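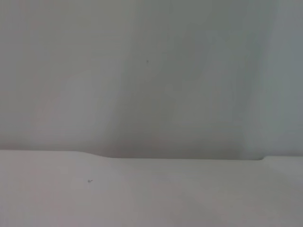 4. Coding of the removal requests

The sample consists of 1827 removal requests sent to the hosting service Flakia by residents of Ondholm after the local privacy rules took effect in January. Kołodziej and Bednarek coded each request separately. Requests that cited only copyright were dropped before coding. A request was marked "identifying" if the disputed material showed a face, a name, an address or a license plate.

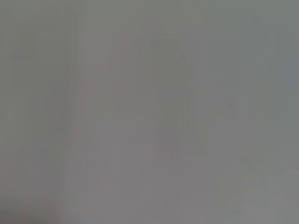
Figure 4. Blurred upright shape, slightly darker than the gray around it.

Material too unclear to code on its own was coded from the wording of the request. The coders disagreed on 50 requests, mostly over partial addresses. These were settled by applying the Stultberg criteria, under which a street name without a house number does not identify a resident. 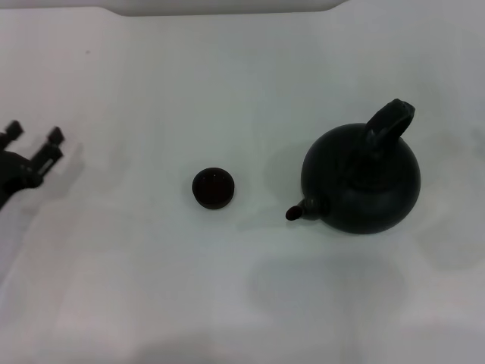 The "none" category was applied to material with no personal content under the rules. It covers objects and surfaces as well as text. A black gripper at the left of a white tabletop, with its gray shadow stretching to the right, has no face or lettering to mark and is coded "none" whatever the request alleges. The category was kept in the regression as the baseline.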